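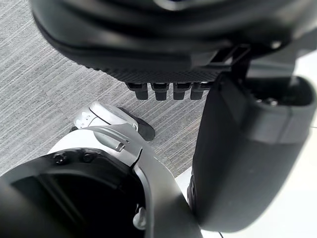

*Projeto Tully, relatório de progresso de janeiro, para o fundo Lellard*

Boas notícias este mês, e são bastantes! A cozinha de treino da Koreo está finalmente montada e a rotina que vos propusemos na candidatura (arrumar a loiça, libertar a bancada, deixar tudo pronto para quem vem a seguir) já tem uma primeira versão completa. Escrevo este relatório com muito mais entusiasmo do que o anterior, que era quase todo sobre atrasos nas entregas.

## O que ficou pronto

A bancada branca e o painel de mármore com veios cinzentos estão no sítio, e o lava-loiça duplo ficou exatamente como queríamos: uma cuba grande e funda para lavar, outra mais pequena para o escorredor. Tínhamos hesitado muito entre isto e uma cuba única, e ainda bem que insistimos, porque a separação torna a sequência evidente mesmo para quem chega pela primeira vez. A torneira alta também ajuda imenso com as panelas.

A loiça escolhida é de propósito simples. Canecas brancas, pratos lisos, nada que distraia. Cada peça tem um destino fixo na ficha:

- canecas: máquina de lavar loiça, sempre com a abertura para baixo;
- pratos: escorredor, ao alto entre as hastes;
- talheres: ainda por decidir (ver os próximos passos). 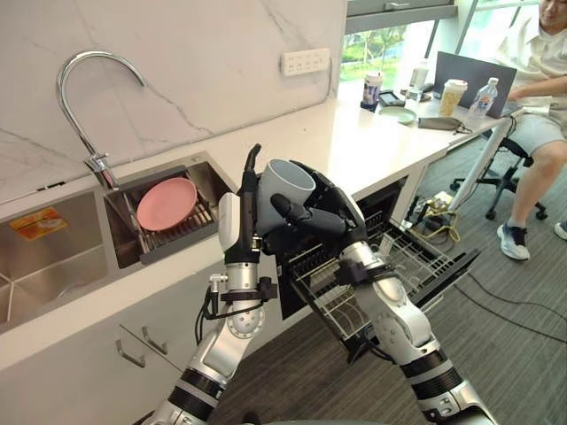

*Caneca branca junto à máquina aberta; no escorredor, um prato cor-de-rosa pousado na horizontal.*

O prato deitado deu-nos uma boa conversa. A primeira ficha dizia apenas «colocar no escorredor», e a frase aceita as duas posições. A versão nova diz «ao alto» e traz um desenho pequeno ao lado. Foi uma alteração de duas palavras e gostei mesmo muito de a fazer, porque é para isto que serve ter uma cozinha a sério onde experimentar as fichas.

## A bancada

O segundo bloco da rotina é o dos alimentos. Usamos um cesto de vime com asa e produtos artificiais, que não se estragam e podem ficar na cozinha de uma semana para a outra: há uma manga, citrinos, legumes, um talo verde e comprido que sai sempre por cima do cesto. A tarefa consiste em recolher o que ficou espalhado antes de limpar a superfície. Parece pouca coisa, mas foi o bloco que mais pediu ajustes, sobretudo na ordem. Neste momento a ficha manda tratar primeiro da loiça e só depois do cesto.

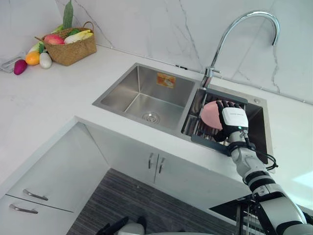 Uma das respostas ao nosso questionário defendia a ordem contrária: com a bancada livre há onde pousar os pratos, e o cesto devia ser o primeiro passo. O argumento é bom e vamos testar as duas sequências em fevereiro, com as mesmas peças.

## Sessões e contas

Fizemos cerca de 60 sessões curtas desde o último relatório, quase todas de manhã. Para equipamento de cozinha estavam previstos 1526 euros e gastámos 1328, já com o escorredor e a loiça. A diferença fica reservada para repor peças partidas. À Gurnix pagámos 936 euros pela montagem dos armários e dos puxadores, valor que pertence a outra rubrica e que já constava do orçamento aprovado.

Quanto ao chão, mantivemos a alcatifa cinzenta às riscas, de pelo curto. A limpeza do pavimento passou para o fim da rotina, porque há sempre pequenos detritos que se notam bem no cinzento.

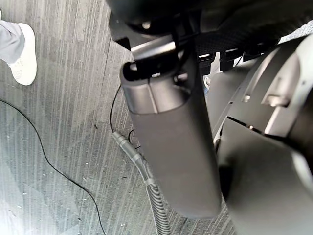 ## Próximos passos

- Decidir o lugar dos talheres e escrever a ficha respetiva.
- Comparar as duas ordens, loiça primeiro ou cesto primeiro.
- Rever o tamanho da letra nas fichas, que ainda está pequena para ler de pé.
- Enviar-vos o conjunto completo das fichas Tully antes do próximo relatório, para comentarem à vontade.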